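Zindlow Extras and Audience Desk: Frequently Asked Questions

Zindlow handles background casting and studio audience seating for the daily drama Vernance and for the weekly quiz made by the same production house, Nelteo. The answers cover both programs unless a program is named.

How do I register as a background performer?

Complete the online form and upload two photographs, one of the face and one full length. Files over 2 MB are rejected by the system without a message. If no confirmation arrives within 22 hours, check the file size and submit again.

How many people are on the list?

The register holds 1,857 active entries. An entry becomes inactive after a year without a login. Inactive entries are not searched when an episode is cast. Logging in restores the entry at once.

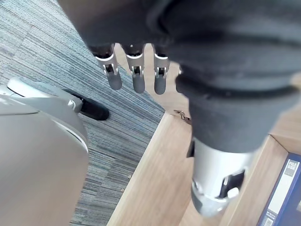
Segmented metal fingers below a dark gray fabric covering.

Can I ask for a speaking part?

No. Speaking parts on Vernance are cast by Nelteo through agents. A background performer who is given a line on the day is moved to the day-player rate for that day, and the floor manager signs the change on the call sheet. Keep your copy.

What should I wear?

The call message lists colors and type of clothing. Fine stripes, large logos and pure white are refused for all interior episodes. Hospital and police clothing is supplied. Shoes are not supplied.

When will I know which episode I am in?

Episode numbers are assigned at the edit. Vernance records out of order, and material from one recording day can be spread over several weeks of broadcasts. The desk does not have the broadcast schedule and cannot forward questions about storylines. 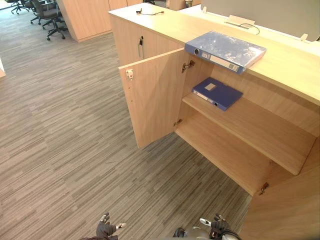 Where an episode number has been assigned, it appears in your account under Past Calls. Scenes removed in the edit are still paid and still listed, with the episode field left blank.

May I post about a recording?

Not before the episode has aired. This includes photographs of the lot, call sheets, clothing and cast members arriving or leaving. Phones are switched off and kept in the holding area during recording.

How are quiz audience tickets issued?

Tickets are free and are released at 10 a.m. in batches of 1,000. One account may request up to four. A ticket does not guarantee a seat, as more tickets are issued than there are seats in the Pitkänen studio. Doors close 30 minutes before recording. Late arrivals are not admitted, including those with a ticket.

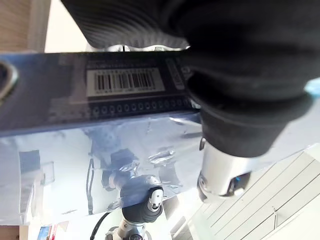

Black ribbed padding and polished metal against a dark package.

Is there a minimum age?

Sixteen for the quiz audience. Background performers under 18 need a signed consent form and must be accompanied by an adult for the whole call.

Does recording continue through the summer?

Vernance does not record in August. The quiz records all year. Registration stays open, but forms sent in August are processed in September in the order received.

How do I cancel a call?

Use the Cancel button in your account before 6 p.m. on the day before. After that time, telephone the number on the call message. E-mail is not read in the evening.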